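Reweighting the clinic counts

I spent Tuesday evening redoing the weights on the Branley admissions file, the one I wrote up in January. The file has 221 rows, one per patient, from 12 small clinics. My first pass treated each row as equal. That was wrong, and Lumturie Trajkovski wrote in to say so.
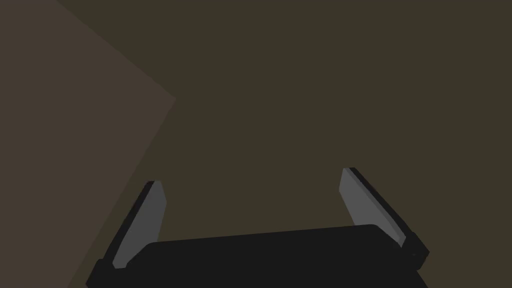
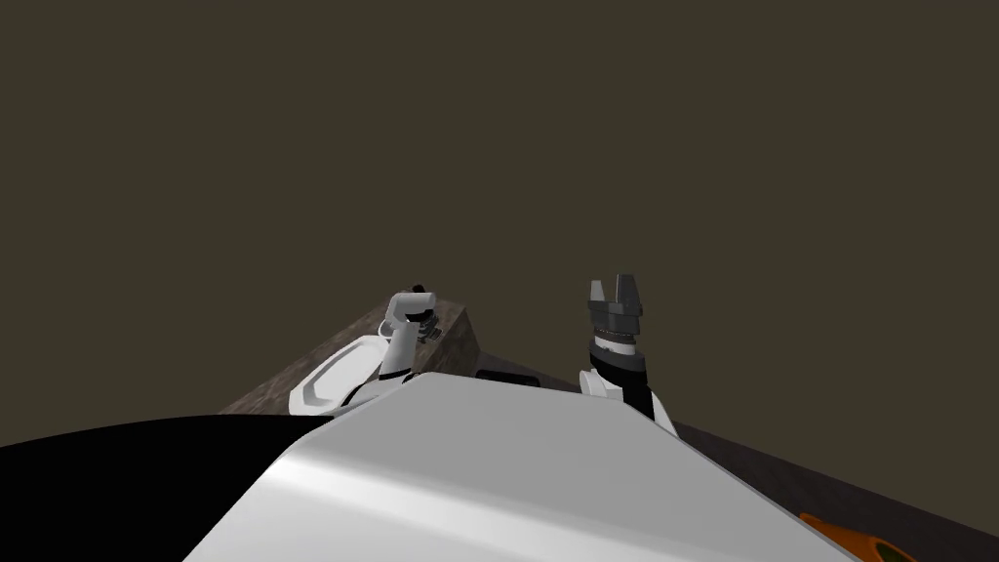
Why does it matter which clinic a row came from? Patients at the same clinic share a doctor, a triage form and a local population, so their outcomes are correlated and each extra row from that clinic adds less information than the one before it.

The usual correction is the design effect: one plus the average cluster size minus one, times the intraclass correlation. It assumes clusters of similar size. Mine are not. The largest clinic has 33 rows and the next has far fewer, so I used the version that replaces the plain average with the size-weighted one.

The practical result is a wider interval. The point estimate for readmission barely moved, but the lower bound now crosses zero, and I have to withdraw the claim in the January post that the follow-up calls had a measurable effect. They may have one. This file can't show it.

I ran the fit two ways. The first was a random intercept per clinic in Mando, the small package I keep for mixed models. The second was a cluster bootstrap, resampling whole clinics with replacement. The two intervals agree to the second decimal – closer than I expected with this few clusters. Both are probably still too narrow. With a dozen groups the between-clinic variance is poorly estimated, and the bootstrap tends to understate it.

Trajkovski also suggested the Obradović adjustment for missing discharge codes. There are 13 rows with no code. I dropped them in January and have kept them this time, with the code imputed from age and length of stay. Dropping them again changes the third decimal.

The script and the revised table are in the same folder as before. The old table is still there with "superseded" added to its name.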